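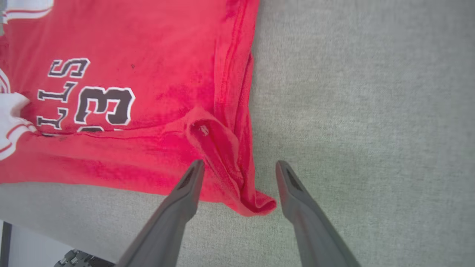 Folding old basketball jerseys without ruining the print
Posted by Vigfúsdóttir, 2018-11-26

Hello all. I have 25 jerseys to put away in two drawers, and the red one with the big numbers is my problem. The letters and the numbers have a white outline, and I am afraid that a fold across them will make cracks. Until now I lay each one flat on gray fabric, fold the sides in and then bring the hem up. The hem corner always twists and I must start again. How do you do it?

Stetwood wrote:
Do not fold them at all. Hang them. I have 70 shirts on hangers and no cracked number on any of them.

Bellum wrote:
I disagree with Stetwood. Mesh is heavy and the shoulders get long after a year or two on the hanger. Fold, but put a sheet of plain tissue paper over the print first. Then turn the shirt face down, and the number stays on the outside of the fold.

Stetwood wrote:
Depends on the hanger. With the wide ones nothing gets long. Mine hang since May of last year.

Vigfúsdóttir wrote:
I have no space for hanging, sorry – the closet is full of coats. Bellum, do you iron before? It has creases all over the lower part.

Bellum wrote:
Never on the print. Inside out, low heat, a cotton cloth between. For the hem corner, hold it flat with one hand and pull the side seam straight before you fold anything.

Letemus wrote:
I roll mine, print outside, 80 of them in boxes. A rolled shirt has no sharp line. But a loose roll opens again, so roll it firmly from the hem.

Vigfúsdóttir wrote:
Thank you. I will try the tissue paper on the red one first, and roll the ones without numbers.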